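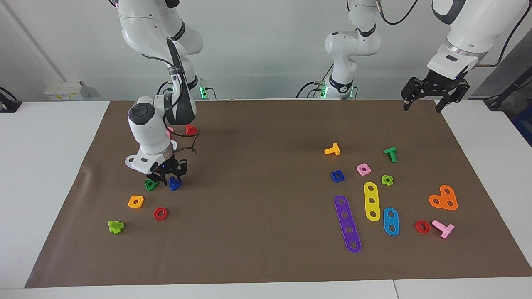
Large brown paper mat laid over a white table, with the table surface showing at the edges.

Home Collections Visit Guides Contact
Print this page E-mail this page

How to Relax and Flatten Rolled Paper Documents

Tralinwood Records Center
Prepared by Lorna Dow and Hicham Hamdy. Revised Jul 27, 2024.

This guide is intended for households, churches and small societies that hold rolled maps, certificates, posters or building plans and wish to store them flat. The method uses moist air and light weight. It is suitable for most plain paper printed or written in stable ink. It is not suitable for photographs, parchment, tracing paper, watercolors, or any item with active mold. Such items should be brought to the Center for advice before any work is attempted.

Before you begin

Test every ink and color on the item. Touch a barely damp cotton swab to a small, unimportant spot, wait a moment, then press a piece of white blotter against it. If any color transfers, stop. Stamps, signatures and purple copying pencil are the most frequent sources of trouble, and each should be tested separately.

Remove paper clips and rubber bands. Staples may be lifted with a thin spatula, never with a staple remover. Surface dirt should be brushed away with a soft, dry brush, working from the center outward, as dirt becomes much harder to remove once it has been damp.

Prepare a table larger than the item when fully open. Wipe it and allow it to dry, then cover it with clean paper. Plain brown paper is acceptable as a covering for the table, but it should not touch the document. Place a sheet of white blotter between them.

Materials

Two plastic storage bins, one small enough to sit inside the other
A tight lid for the larger bin
White blotters, at least four
Non-woven polyester sheets
Two smooth boards, larger than the item
Clean, light weights
A humidity gauge

Procedure

1. Pour cool water into the larger bin to a depth of one inch. Use distilled water if it is available.

2. Set the smaller bin inside, without a lid, and weigh it down with a clean glass jar if it floats.

3. Stand or lay the rolled document in the smaller bin. Do not pack several rolls tightly together. Place the gauge beside it where it can be read through the wall of the bin.

4. Close the outer lid. Check for drops on the underside every 30 minutes. If drops form, wipe the lid dry and replace it.

5. When the gauge has passed 80 percent, begin testing the roll by hand. Thin paper may be ready within two hours. Heavy plan paper may need most of a day. The paper should feel limp and cool - it should not feel wet.

6. Lift the roll out and open it slowly on a polyester sheet. If it resists, return it to the bin. Forcing a stiff roll is the usual cause of long tears.

7. Cover the open document with a second polyester sheet. Place blotters above and below, then the boards, then the weights, spread evenly.

8. Change the blotters after one hour, again at the end of the day, and once daily until they come away dry. Leave the item under weight for at least one week.

Items should never be left in the bin overnight. Mold can begin quickly in a closed, damp space, particularly in summer.

A note on results

Some curl may remain at the ends. The survey of the Flisley mill lots, drawn in 1,816 small numbered parcels, was treated in this way by Jianhua Zhong last December and required two rounds, the second limited to the outer edge. A slight curl does no harm in storage, and a third round is seldom justified.

Storage

Place flattened items in acid-free folders, no more than ten to a folder, and label the folder in pencil before the items go in. Drawers are preferred to upright boxes. Where a drawer is not available, a shallow box on a shelf away from outside walls will serve.

The Center lends humidity gauges to residents of Flisley and Gazi for up to two weeks. Requests should be made to Stella Muriithi at the reading room desk, extension 506.

Print this page E-mail this page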